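Pakstead shop floor hands its sorting bench to the grippers, and the regulars have opinions

SASTBRIDGE -- I went out to Pakstead in March to look at a returns warehouse, which I know is nobody's idea of a hot ticket, and I ended up staying until they turned the lights off on the second shift. I'd do it again, too!

Pakstead handles returned goods for a string of online stores. Shoes that pinched, books somebody already owned, toys that came in the wrong size. All of it gets opened, looked over, wiped down if it needs it, and sent back out or sent to the outlet. The building takes in 652 cartons on an average day, and until last year every last item in them was lifted by a person. There are 124 people on the payroll, and most of the ones I met have bad shoulders or know somebody who does.

Now the company has put robot arms from a supplier called Istura on two of its sorting lines, with a third on the way this summer. The arms take the easy stuff off the belt and drop it in the right bin. The people on those lines handle whatever the arms leave behind, and they've also picked up a new job, which is teaching.

That's the part I'd come for. Twenty of the floor staff have been trained to record demonstrations, meaning they hold a gripper in one hand, with its own camera on it, and pick things up the way they'd want the robot to do it. Over and over. They get an extra pay step for it, and they do it in two-hour blocks, sitting down if they like, in a room off the break area. 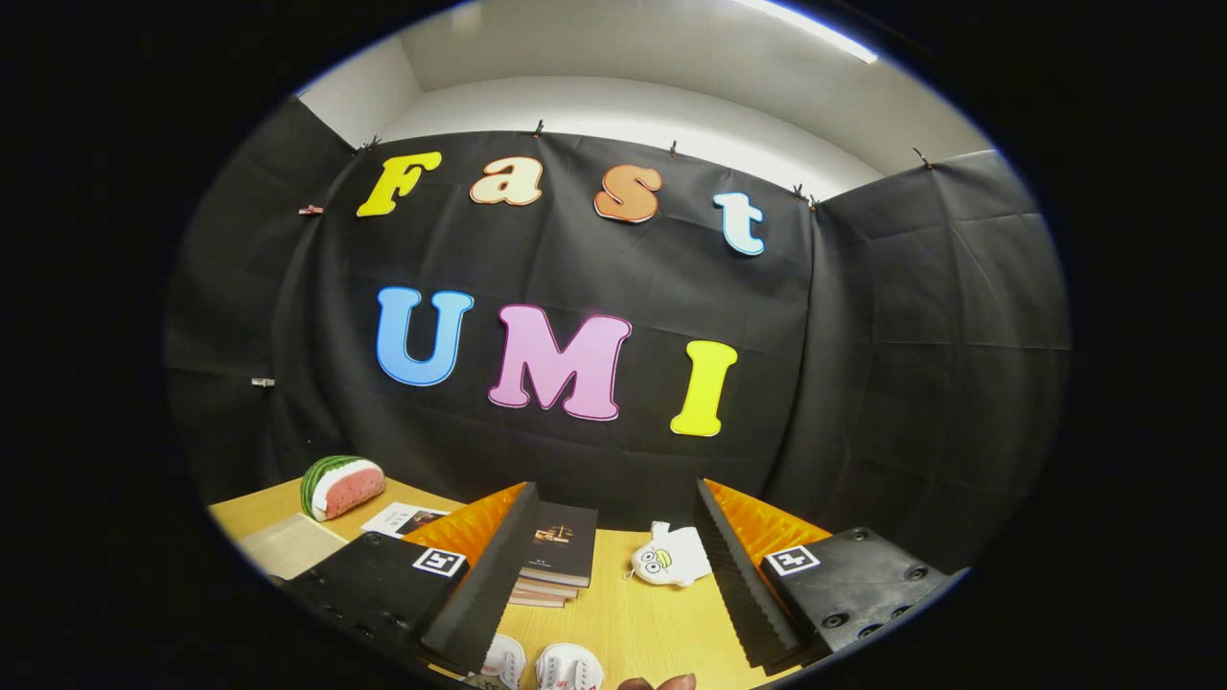 Teaching a robot to pick up a return is fussier work than I had figured, and the people doing it have gotten pretty particular. Paweena Ratanaporn has been sorting at Pakstead for years and now splits her week between the line and the recordings. She told me the trick is in the mix. Books stacked up flat are one kind of grab, a plush toy is another, and a pair of shoes is a third, and you want all of them on the same table so the robot doesn't get used to one thing. She's fond of the orange fins on the gripper fingers and much less fond of sneakers. "A shoe has a front and a back and an opening," she said. "You have to decide where you're going in before you go in. I never thought about that in my life until I had to show somebody."

She let me have a try. I was terrible! I squeezed too early, came in crooked and pushed a paperback halfway across the table, and she very kindly told me that everyone's first morning goes like that. (I asked one of her coworkers later and he said his didn't.)

The company says the trained staff have recorded 981 usable demonstrations so far. What counts as usable is a sore spot. A clip gets tossed if the grab is sloppy or the hand hesitates, and for the first few weeks people didn't hear why theirs had been thrown out. They complained, and now there's a short review at the end of each block where somebody goes over the rejects with them.

As for jobs, Pakstead has promised in writing that no one on the sorting lines will be let go through the end of next year. After that it's open. Supervisors told me they expect to hire fewer seasonal workers, and a couple of the seasonal folks I caught at the vending machines had already guessed as much. One of them said she'd like to be taught the gripper work herself, and she'd been told to ask again in the fall.

The lines have a different feel as well. With fewer people along the belt there's less talk, and several of the older hands said they miss it. The recording room has more or less taken over as the place where you catch up with each other between blocks.

Another returns company down the road, Blomqvist, has been over to visit twice and is weighing the same setup. Pakstead's third line is due to switch over in the summer, and signups for the next round of training are on a clipboard by the time clock. Paweena's name was already on it, as an instructor.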